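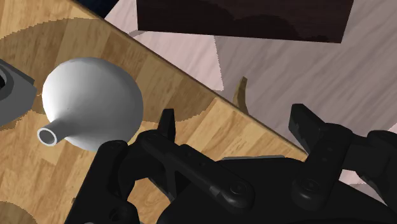 Chapter 7
Co-Ownership and the Right to Partition

Last updated: April 2, 2026

7.1 Scope of the chapter

The preceding chapter dealt with title held by one person. Much residential property is held by two or more, and the rules that govern their dealings with one another differ from those that govern their dealings with strangers. This chapter covers the common forms of co-ownership, the duties co-owners owe each other while the arrangement lasts, and the procedure by which any of them may bring it to an end. Property held in trust and property held by a company are left to Chapter 9.

The rules stated are those followed in most American states. Statutes vary, and the reader should check local law on any point marked with a section reference in the appendix.

7.2 Forms of co-ownership

A tenancy in common exists when two or more persons hold undivided interests in the same property with no right of survivorship. The shares may be unequal. Each share can be sold, mortgaged, or left by will without the consent of the others. If a deed to two unmarried persons is silent as to form, most states presume a tenancy in common.

A joint tenancy carries a right of survivorship. On the death of one joint tenant, that interest ends and the survivors hold the whole. The interest does not pass under the will of the deceased. Clear wording in the deed is required, and some states demand the word "survivorship" itself. A joint tenant who conveys his or her interest during life severs the joint tenancy as to that share, and the buyer takes as a tenant in common.

A tenancy by the entirety is available only to married couples, and only in certain states. Neither spouse acting alone can sever it. Divorce ordinarily converts it to a tenancy in common.

7.3 Possession and expenses

Every co-owner is entitled to possess the whole of the property, whatever the size of the share. A tenant in common with a 20 percent interest has the same right to enter the kitchen as the holder of the remaining 80 percent. In the majority of states, a co-owner in sole possession owes no rent to the others unless they have been excluded, a situation known as ouster. Changing the locks and refusing a key is the usual evidence of it.

Property taxes, mortgage payments, and insurance premiums are shared in proportion to ownership. A co-owner who pays more than the proper share may seek contribution. Necessary repairs are treated less uniformly. Some courts allow a direct action for contribution; others allow a credit only when the property is sold or divided. Improvements give no right to contribution, but the resulting increase in value is commonly credited to the improver at partition.

Consider a house on Junholm Road, held by two tenants in common in equal shares. One pays the full annual tax of $3,635 and spends $1,000 on a necessary roof repair. Contribution for the tax is $1,817.50. Where repair costs are also recoverable, a further $500 is due.

7.4 Partition

Any tenant in common or joint tenant may ask a court to divide the property. No reason need be given. Partition takes one of two forms. Partition in kind splits the land itself into separate parcels. Partition by sale converts the property to money, and the proceeds are distributed after liens, costs, and credits have been settled. Courts state a preference for division in kind, but a single house on a single lot can seldom be divided, and sale is the ordinary result.

Co-owners may agree in writing not to seek partition. Such agreements are enforced if the restriction lasts for a reasonable time. In the Herrera problem at the end of this chapter, the agreement has no stated end date, and the student should consider whether a court would supply one.

Comments

rallon_reads: The contribution example finally made sense of my class notes. Does the split change if one of the owners lives there alone?

Plirnuvetti: In my state it can. The owner in possession may have the rental value set off against the claim, even without ouster. Check the appendix for yours.

titleclerk: 7.2 should mention that a mortgage by one joint tenant severs in some states and not in others. It came up on our November exam.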